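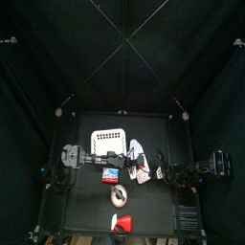

Hello all, and thanks for the replies about the Kirnden toy theatre sheets! I've had a lovely fortnight with them and I can now say a bit more about how the flying scene was probably done. The puzzle was always how the fairy got from one top corner to the other without the audience seeing a great fat string. Pale wire against dark cloth shows up far more than you'd think, and two thin ones crossed in a big X, as you see against the black fabric here, catch the eye straight away. So I'm fairly sure the old players blackened theirs, and I've started doing the same with a soft pencil and a rub of candle wax.

On 06/10/2023 a list member wrote:

> Does anyone know whether the Dralletti sheets were ever sold
> with instructions for the flying scene? Mine has the three
> wings and the backcloth but no book of words. The date printed
> at the foot is 1824. I'd also like to know what size stage
> people are using, as the figures look tiny on mine.

On the instructions - I've never seen any, and I've been asking for years. My own set came with a book of words and all it says is "Fairy descends", which is no help whatever when you're crouched behind a box with a torch between your teeth. I think people just made it up as they went along, and good for them.

The date is worth a second look. My copy has 1824 on the backcloth too, but the wings are on a different paper, thinner and a bit greyer, and the green has gone on by stencil. I'd guess they are a later printing from the same plates. Could you hold one of your wings up to a window and tell me if there are any lines in the paper? I'd be thrilled if yours turned out to be an early set all through.

As for stage size, I'm using a Mavromatis front, which I had to trim, and the opening is about 20 inches wide. The figures do look small at first. Try bringing the side wings in by a finger's width each and dropping the top border until it nearly touches the trees. Suddenly the whole thing is deep and mysterious and the little people look just right! It took me an entire wet afternoon to find that out and I enjoyed every minute.

I'm also halfway through colouring the Ganel harlequinade, which has the best clown I've ever met on paper (he's stealing a goose, and the goose looks delighted). I hope to have it ready to perform in December, if the glue behaves. If anyone has the missing sheet 3, a scan would make my year.

Happy cutting out, and mind your thumbs.

Contact the list owner | Copyright of messages remains with their authors | Back to top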